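Camera Basics, Handout 4: Getting exposure right when the subject is pale

Okay, welcome back! Last time we got as far as the metering modes and then I talked too long about batteries, so we're picking up in the middle of page two of your notes.

Quick recap. Your camera's meter doesn't know what it's pointed at. It assumes that everything in front of it averages out to a middling gray, and it sets the exposure to match. For a street or a park or a face in a crowd that works nicely. Point it at snow, or a white wall, or a cream plate on a cream tablecloth, and it pulls everything down until your lovely pale thing looks like wet cement.
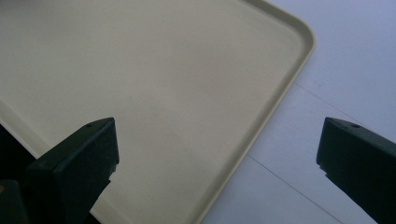

Notes by Sobia Cheema
Last updated 2020-05-17

So what do we do about it? Exposure compensation. On most bodies it's the little plus/minus button, and on the Piras bodies from the class cupboard it's the unmarked dial by your right thumb (I know, I know). For pale subjects, start by going up one stop and look at your histogram. You want the hump over toward the right without it piling up against the edge. If it piles up, come back down a third of a stop and try again.

Shutter speed for the exercise: keep it at 1/60 or faster if you're holding the camera in your hands. If you've borrowed the Malleo tripod you can go as slow as you like, just put the self-timer on 2 seconds so your finger doesn't shake the whole thing.

White balance comes next and people mix it up with exposure all the time! Exposure is how bright, white balance is what color. A cream object under a warm bulb can go quite orange on auto. Set it by hand if you can, and shoot raw so you can change your mind later.

For next session: photograph one pale object three times, at zero, plus one and plus two. Same spot, same light, same lens. Upload them to the Padusetti folder with the compensation value in the file name, and please resize to 900 on the long side, my laptop is old.

Reading: the Fenetberg booklet, the chapter on histograms. Skip the bit on film.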